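The back room at Skatico used to be the place where new hires ate lunch. These days it is where Samran Boonchu spends most of his shift, and when I visited in May he had his shoes off and a mug of tea going cold on the windowsill, and he waved me in like a neighbor. He cleaned rental apartments for the company for 20 years (with his knees to show for it, he says, laughing) before the tidying project, Vekisden, came along and he was asked to teach it.
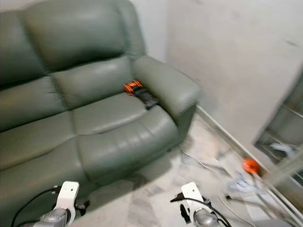
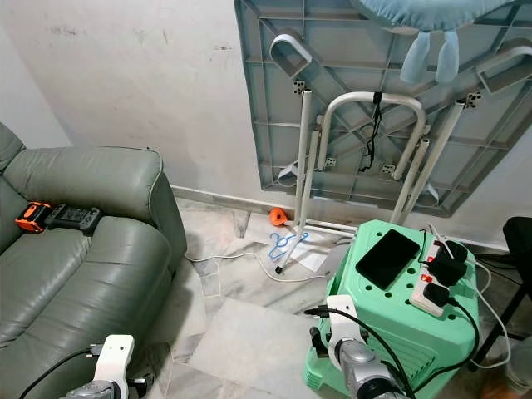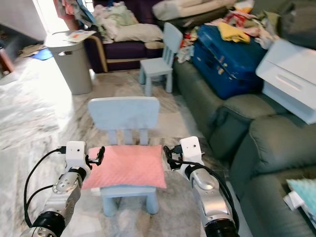
Two arms at work among the furniture at Skatico.

What changed first was the talking. Cleaners at Skatico had always worked alone, one apartment each, and now there were 24 of them being asked how they do things, and it took a while before anyone believed the question was meant seriously! Boonchu can go on happily for ten minutes about a seat cushion. Take the pink quilted one on the little light-blue chair, with a gripper on either side of it: he would plump it, square it and move along without a thought, and putting that into words cost him most of a morning.

The pay question was harder, and it dragged on. People who train the arms now get the same hourly rate as the senior crew, plus 50 dollars a week, and the ones who would sooner stay out on the rounds have kept their rounds. Boonchu misses his a bit. He misses the tenants' dogs, mostly, and the drive over the bridge early in the morning with the radio on.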